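The Duty Officer's Account
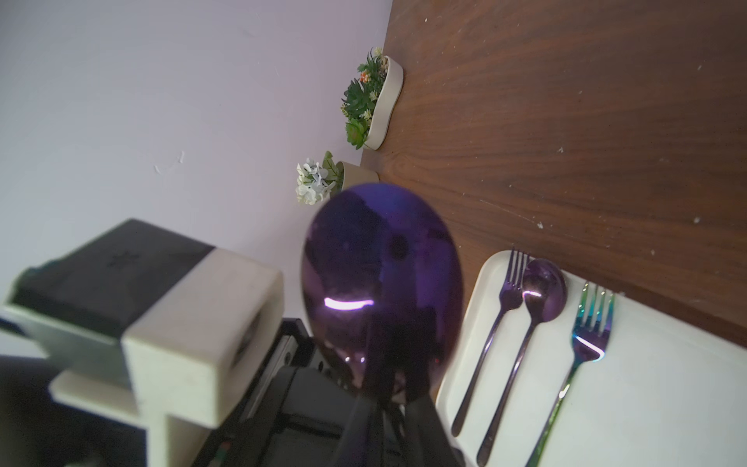
Volume 3, page 80

The undersigned was appointed Duty Officer for the Vasiliu Room in the spring, the post having stood vacant since the retirement of the previous holder. The duties are set out in the schedule. They are to open the room, to inspect and clean the arm, to run the morning exercise, to enter the result in the register and to close the room. The Clarov Institute has maintained the arm at Bridencombe on these terms for longer than the undersigned has been employed there, and the register goes back further than the schedule does.

It was a good arm. The maker, Drireck, had stopped supplying parts for it, and a number of its fittings had been replaced over the years by whoever held the post. The cable ties were of several ages. Two of the fasteners on the wrist bracket wanted a different key from the rest, and this was recorded inside the cupboard door in pencil, in the hand of my predecessor, together with the words "do not force".

I shall use the first person from this point, as the Institute's guidance permits it where an officer is giving an account of his own conduct.

The morning exercise had a fixed form. The arm took up the purple egg, carried it over the table, held it for the length of a slow breath and set it down again. It then handled the cutlery on the white tray, which gave it very little trouble. The egg was the difficult part. The register shows 2,722 exercises up to the day I took over, and it shows beside most of them a single tick, and beside the others a short phrase such as "slow", "good after oiling" or "thinking about it". I was told at my interview that remarks of this last kind were to be discouraged.

For several months I had no remarks to make. I cleaned the fingers with the approved cloth. I checked the screws along the rail, working always from the shoulder end, and marked each with a dab of paint so that any movement would show. I wound the cable back on its hook. In November the arm began to hesitate.

It would rise to the egg quite properly and close on it. When it had lifted, it would stop. The fingers would ease by a very small amount and tighten again, and after a time they would ease once more. On the first morning it finished the exercise in spite of this. On the second it put the egg down early, well short of the place, and withdrew as if it had been spoken to. I entered "incomplete" and reported the matter in writing.

The reply from the Institute was prompt and courteous. I was asked to carry out the standard checks and to return the form. I carried out the standard checks. I removed the fingers and examined the pads, which were worn within the limit. I measured the play in the wrist. I replaced one of the two odd fasteners, having first failed to find anything wrong with it, and I am bound to record that the new one was the worse of the pair. I took it out and put the old one back. I did not force it.

The arm continued to hesitate. A second form was sent to me, longer than the first, on which I was asked to state whether the machine had been moved, struck, flooded or lent. I answered each question in the negative. Under "other circumstances" I wrote that the room was quiet and that the hydrangeas had been dusted.

I then did something for which the schedule makes no provision. The camera at the wrist has its own small screen, kept in the lower drawer and intended for use when the lens is changed. I connected it, sat down on the floor beside the table, where the lead would reach, and started the exercise. I wished to see what the arm was looking at when it stopped.

It was looking at the egg, which was so close that it filled most of the view and had gone soft at the edges. There was a long bright mark down the left side of it, pinkish at the rim. The rest was dark and full of shapes that I took to be the room, bent round. Near the upper middle was a small dark spot, quite round. The fingers eased and the spot grew a little. The fingers tightened and it shrank. I watched this happen four or five times, and it came to me slowly that the spot was very probably the camera, and that the arm was regarding itself.

I do not offer this as a finding. I am aware that a machine of that age regards nothing, and that a bright mark on a curved surface will mislead any camera into supposing an edge where there is none. I put this second explanation on the form. It was accepted, and I was instructed to adjust the exposure, to lower the lamp and to try again.

The exposure on that model is adjusted by means of a ring behind the housing, and the ring is reached through the opening in the side. It takes a thin hand and some patience. My predecessor had scratched a line on the ring to show the proper setting. The ring stood exactly on the line. I therefore had to move it off, and I found that I was reluctant to do so. I made a second line of my own, a little to the left of the first, and turned the ring until it met it. I lowered the lamp. The bright mark on the egg became narrower.

On the following morning the arm lifted the egg and held it. It held it for the length of a slow breath, and then for another. It did not ease its fingers. I had my hand upon the stop button, as the schedule requires, and I did not press it. There are some 80 paces between the Vasiliu Room and the porter's desk, and I could hear the porter's wireless, which I had never noticed before. After a time the arm carried the egg over the table and set it down in its place, and it went on to the tray and dealt with the purple fork and the spoon in the ordinary way.

I opened the register to make the entry. I had some difficulty with it. A tick seemed to me to be correct, the exercise having been completed, but the time taken was well outside what is usual, and an officer is expected to note anything unusual. I turned back through the earlier volumes to see what had been done in such cases. This took the greater part of the afternoon.

In the oldest volume I found a run of entries for one winter. The hand was my predecessor's, younger and rounder. The arm had stopped over the egg on those mornings too. There was a form pasted in, much like the ones I had been sent, and beneath it a note that the lamp had been lowered and the ring turned. The entry after it had a tick, and beside the tick, very small, was written "had a good look first".

I looked again at the ring that evening with a torch and a magnifying glass. There were three lines on it. The faintest lay a little to the left of my own, and I cannot say who made it, or when. I cleaned the housing, replaced its cover and tightened the screws in the usual order.

The Institute has since asked me to confirm that the fault has been cleared. I have confirmed it. The arm completes the exercise each morning and is in my opinion fit for service, subject to the fasteners on the bracket, for which I should be glad of a supply of the older pattern if one can be found. I have asked that the lamp be left where it is. I have also added a line in pencil to the inside of the cupboard door, under the existing one, to the effect that time should be allowed.

The entry in the register for November 23, 2024 is a tick. The remark beside it is mine, and I am prepared to answer for it if it should be discouraged — it is only two words long, and whoever next holds the post will be able to read it without a glass. The room was closed at the usual hour and the key returned to the desk.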